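FOR IMMEDIATE RELEASE

Greco Shore Cottages Open Summer Reservations on Komon Lake

ROSTLOW, Wednesday, February 26, 2020 – Families who have been asking all winter long when they can book their week at the water will be glad to hear that Greco Shore Cottages is now taking reservations for the coming summer, and that there will be more room for everybody this year. The resort, which sits on the quiet eastern side of Komon Lake just outside the town of Rostlow, has added 7 new lakefront cottages to its property, bringing the total to 94.

The new cottages were built over the fall and winter on the wooded point past the boat landing, a spot that longtime guests will remember as the place where everyone used to walk after supper to watch the sun go down. The path is still there, and so are the benches. Each new cottage sleeps up to six and has two bedrooms, a sleeping loft, a full kitchen and a screened porch that looks straight out over the lake.

"We have guests who came here as children and now bring children of their own, and every spring they ask us whether there might be something a little closer to the water," the owners said. "Well, now there is, and we can't wait to show it to them. We walked through the first finished cottage in November with snow coming down outside, and even then we wanted to pull up a chair and stay the week." 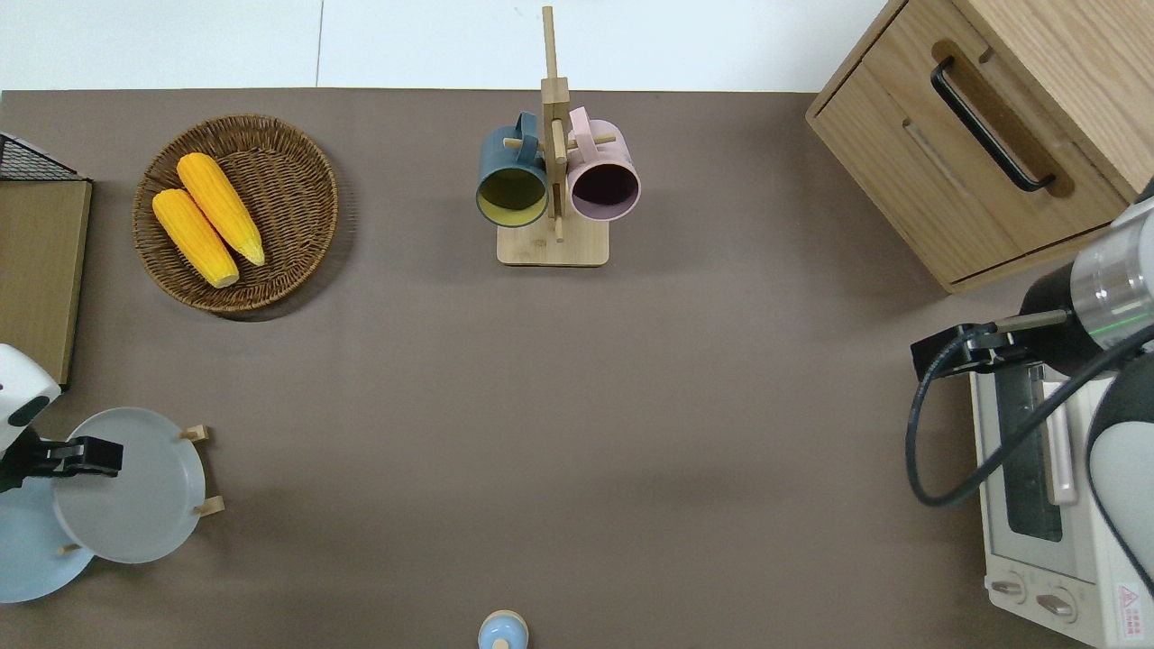 Guests in the older cottages have plenty to look forward to as well. The swimming dock has been rebuilt and now reaches 300 feet along the shore, with a roped-off shallow section for the little ones and a ladder at the deep end. The canoe shed has a new roof, the shuffleboard courts have been resurfaced, and the camp store will open an hour earlier in the morning – good news for anyone who likes a cup of coffee before the fishing starts.

For the first time, guests can also choose their own cottage online. The resort has moved its bookings to Skedby, a reservation service that shows a map of the whole property with open weeks marked for each cottage. Those who would sooner talk to a person are still very welcome to call the front office, as they always have been.

A week in one of the new cottages starts at $1000 in the early season, with linens, firewood and the use of canoes and rowboats included. Stays run from Saturday to Saturday through the summer, and shorter visits are available in spring and fall. Well-behaved dogs are welcome in most of the older cottages.

Reservations can be made through the Greco Shore Cottages website or at the front office in Rostlow, open daily except Sunday.

###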